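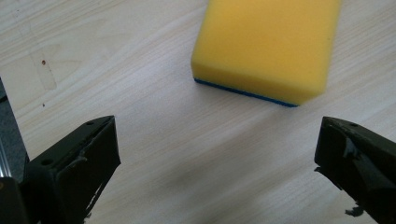
## Pedido: dedos de substituição para as pinças manuais Pullis

**Estado:** em aberto, à espera de orçamento revisto
**Aberto por:** Zorica Hodžić, Brerham
**Atribuído a:** Nikola Mujić, apoio ao cliente da Jerholm

### Zorica, 9h10

Bom dia, Nikola, e desculpe desde já o tamanho da mensagem, que eu bem tento ser breve e nunca consigo. Estamos a preparar o orçamento de maio e preciso de decidir o que fazer com os dedos das nossas pinças de mão. Têm as arestas bastante gastas, com lascas no acabamento, e há uns fiapos que parecem arame fino ou fibra a sair das bordas. As pinças continuam a abrir e a fechar sem queixas, por isso não queria pedir pinças novas se bastar trocar os dedos.

Usamo-las em tarefas de mesa muito simples – pegar numa esponja, pousá-la, voltar a pegar – e o plano é manter o mesmo ritmo até ao fim do projeto. Gostava de saber o preço do par, o prazo e se convém comprar já alguma reserva.

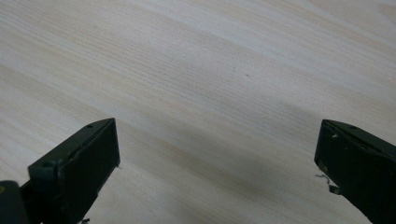
*Dedos abertos sobre o tampo, com um fio acinzentado no dedo direito.*

### Nikola, 11h35

Olá, Zorica, escreva à vontade, prefiro mil vezes um pedido comprido a um que diga só "está estragado"! Pelo que conta, eu também começava pelos dedos. O par simples fica em 90 euros e o par com face de contacto reforçada em 93. Os portes são cerca de 40 euros por encomenda, seja um par ou uma caixa cheia, e por isso costumo sugerir que se junte tudo numa só.

O prazo é que anda pior do que eu gostaria: 28 dias a contar da confirmação. Entretanto, peço-lhe três verificações, para não lhe vender peças de que não precisa:

1. Com a pinça parada, veja se algum dedo tem folga no bloco de montagem.
2. Feche a pinça devagar e confirme se as duas faces encostam por igual.
3. Olhe para os fiapos de perto e diga-me se vêm de dentro do dedo ou se estão só presos na borda. Não puxe por eles, por favor.

### Zorica, 14h20

Verificações feitas, com a ajuda de uma lanterna e de alguma paciência. Folga não encontrei nenhuma. As faces encostam bem em cima, mas em baixo fica uma frestazinha de um dos lados, coisa pouca, que só se nota contra a luz.
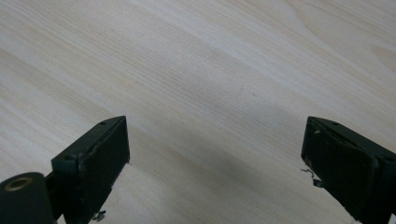
Quanto aos fiapos, não lhe sei responder com certeza. Um deles parece-me preso por baixo da face, mas não quis forçar. Se for preciso desmontar, diga-me que chave devo usar, que a nossa caixa de ferramentas é uma miscelânea.

Do lado do dinheiro, inclino-me para o par reforçado, já que a diferença é tão pequena. Só me falta perceber se os parafusos vêm incluídos, pois a Jurić, onde compramos o resto do material, cobra-os sempre à parte e já fui apanhada por isso uma vez.

### Nikola, 16h05

Os parafusos vêm incluídos, fique descansada. A fresta em baixo condiz com desgaste da face e é mais um argumento a favor da troca, embora eu não ponha as mãos no fogo antes de ver as peças. Não desmonte nada por enquanto; a chave certa vai na caixa.

Vou refazer o orçamento com o par reforçado para cada pinça e um par de reserva em linha separada, para o poder cortar sem mexer no resto. Envie-me só a morada de entrega e o número de contribuinte, e o pedido fica aberto até me confirmar os valores.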